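Tetden 36 Blood Fractionation and Cell Isolation Unit

Catalog number: TD-487
Product line: Tetden
Manufacturer: Mevo Laboratory Systems
Status: In production

Overview

The Tetden 36 is a benchtop unit for separating plasma, white cells and red cells from small samples of whole blood. It is intended for research groups that study circulating immune cells in laboratory animals and that work with sample volumes too small for standard clinical equipment. The unit holds 36 sample tubes in a single rotor and completes a standard separation without operator attention.

The Tetden 36 replaces the earlier Tetden bench model. Rotors and tube inserts from the earlier model do not fit the current unit. Customers who hold stocks of the older inserts may exchange unopened boxes through the Mevo service desk until the end of February.

The unit is supplied for research use only. It is not a medical device and must not be used to prepare material for diagnosis or for return to a patient.

Principle of operation

Whole blood is layered over a density medium in a sealed tube. During the run, red cells and granulocytes pass through the medium and collect at the base of the tube. Lymphocytes and monocytes remain at the boundary between the medium and the plasma, where they may be drawn off by pipette. The rotor accelerates and slows in stages so that the boundary layer is not disturbed — a point of particular importance with samples from mice and other small animals, in which the layer is thin.

The chamber is cooled. Users working with live cells should allow the chamber to reach the set temperature before loading. The display shows a steady green mark when this has been done.

Samples from insects and other animals with an open circulation may be processed with the optional low-speed rotor. Hemocytes clot and attach to surfaces readily, and coated tubes are advised for this work.

Consumables

Tubes, density medium and seals are sold under the Clumus name and are ordered separately. Tubes are supplied in sterile packs and should be opened only in a clean cabinet. Density medium is light-sensitive. Bottles should be returned to their cartons after use and stored upright at refrigerator temperature. Partly used bottles should be marked with the date of opening.
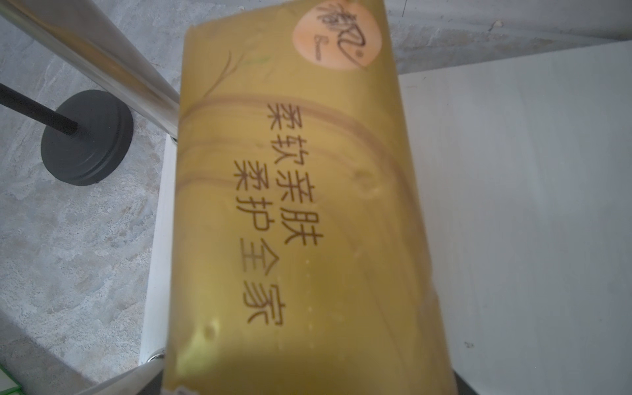 Soft package in yellow-green plastic wrap, printed with a line drawing of curving branches or stems.

Clumus seals are single-use items. A seal that has been removed from a tube should be discarded with other contaminated waste, in accordance with the rules of the institution.

Technical data

Tube capacity: 36
Tube volume: 2 mL
Rotor positions for balance tubes: 8
Chamber: cooled, with lid lock
Stored programs: 8
Data output: USB, text format
Mounting: level bench, fixed feet

Supplied with the unit

Main unit with standard rotor
Rotor key
Power cord
Set of tube inserts
Printed operating manual
Calibration record

Optional accessories

Low-speed rotor for hemolymph and other fragile samples
Aerosol-tight rotor lid
Pace run-log software, single-site license

Installation and training

Each unit is checked at the factory and again at the customer's site. The installation visit includes a level check, a test of the lid lock and a full run with water-filled tubes. Training for two users is included in the purchase price. Further sessions may be arranged with Manuela Santoro, Applications Training.

Laboratories planning to place the unit in a cold room should contact the service desk before ordering. Operation in a cold room is permitted only with the sealed control panel.

Cleaning and maintenance

The rotor and chamber should be wiped with a mild detergent after each day of use and dried fully. Bleach must not be used on the rotor. Spills of blood should be treated at once with a disinfectant listed in the manual.

The lid seal and rotor should be inspected every year by an approved engineer. A rotor that has been dropped must be withdrawn from use, whether or not damage can be seen. Service contracts cover the yearly inspection, replacement of the lid seal and travel within the contract area. They do not cover consumables or damage caused by unbalanced loads.

Ordering and contact

Quotations are issued on written request and should state the catalog number, the rotor required and the delivery address. Public institutions may order by purchase order. Price requests are handled by Leonardo Palumbo, Sales Office. Technical questions should be sent to Loredana Benedetti, Product Support, with the serial number of the unit where one is already installed.

Page last revised: 13 January 2023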